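Phones, Stands and a Game Board: Getting One Small Table Under Control

For most of last winter I had a table that did a bit of everything and none of it well. Phones got dumped on it, the stands I'd bought for the phones got shoved behind things, and the chessboard lived there full time because the shelf it came off had turned into a bookshelf. My sister-in-law Annelies took one look in January and said it was like a checkout counter. Fair!

So here are the tips that worked for me, in no real order. If you have a table like this (and I bet you do), steal whatever's useful.

Pick the spot for the stands first

I did this backward for ages. I'd set everything else out, then squeeze the phone stands into whatever gap was left, and that's how you end up with a phone leaning out over the edge. Now the stands go in first, at a back corner, where you won't sweep them off with your sleeve. Everything else has to fit around them.

Round bases are forgiving, by the way. You can spin them a little to change the angle without scraping a corner along the tabletop. If yours feel like they slide, a bit of shelf liner cut to size will hold them. I trace the base with a pencil, cut just inside the line, and you can't see the liner at all. 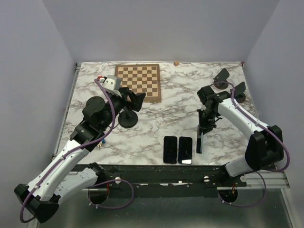 Two stands in the back right corner, chessboard toward the back edge.

Put two stands together, but stagger them

Side by side sounds tidy, but then the phones bump and you can't get your fingers in between. Set one a little behind the other, on a diagonal, and you can grab either one. I got this from Dénes Rácz, my neighbor, who has six people's devices coming through his kitchen every evening and has given this more thought than I ever wanted to.

Before you settle on the spot, put your biggest phone on the stand, in its case, and take it off again a few times with the hand you'd normally use. If your knuckles hit the wall, pull the stand forward an inch. I skipped this and moved mine back and forth for a week.

Lay the phones out before you park them

This is my favorite one. When I clear the table I don't go straight to the stands. I line the phones up flat near the front first, all pointing the same way, with a little space between them. Then I wipe the screens, check which ones need charging, and only after that do they go up. It takes no time and you don't find a sticky thumbprint at the moment you want to follow a recipe.

A few things about the wiping:

Use a dry microfiber cloth first. Most of what's on there is just skin oil and it comes right off.

If it needs more, dampen the cloth, never the phone.

Do the table while the phones are still together in one spot. Wipe the open part, slide them over, wipe where they were.

Shiny tops need a buff

If your table has a glossy marble pattern like this, you'll know that crumbs vanish into the veins and then you put your elbow in them. I crouch down and look across the surface with a light on, and everything shows up. Warm water with one drop of dish soap, then a dry cloth straight after – it's the dry cloth that stops the streaks. And lift things when you move them. I once dragged a planter across my old table and Marloes Schouten, who'd given me the table, has never let it go.

Let the board stay out

I used to think a chessboard had to be put away to count as tidy. Well, no! A wooden board lying flat looks nice, and it claims its own patch so junk mail doesn't. Keep it close to the back so you still have the front to work on, and store the pieces somewhere else. Ours are in a drawstring bag in the drawer underneath, and the bag gets emptied onto a towel first so the pieces don't roll.

Dust the board with a soft dry brush along the border, where the grit collects. Please don't use it as a coaster. (Woldegiorgis, our cat, has her own views on the board, so we also own a lint roller.)
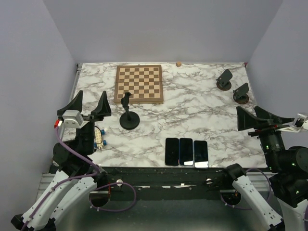 Watch out for the small stuff

Little odds and ends are what undo a clear table. A wooden block, a screw, a bit of something red that you're sure belongs to something. I keep a saucer on the windowsill and anything smaller than my thumb goes into it. Once it's full I sort it, and whatever I can't identify gets one more month and then it's out.

The three-minute reset

Every night after supper, I set a timer for 3 minutes. Phones lined up, wiped, onto the stands. Board squared up with the back edge. Small things in the saucer. When it rings I stop, even if I'm halfway through, and whatever's left waits until morning. Eyerusalem Negash wrote to ask if she could do it before supper. Sure you can, but you'll probably be doing it again after.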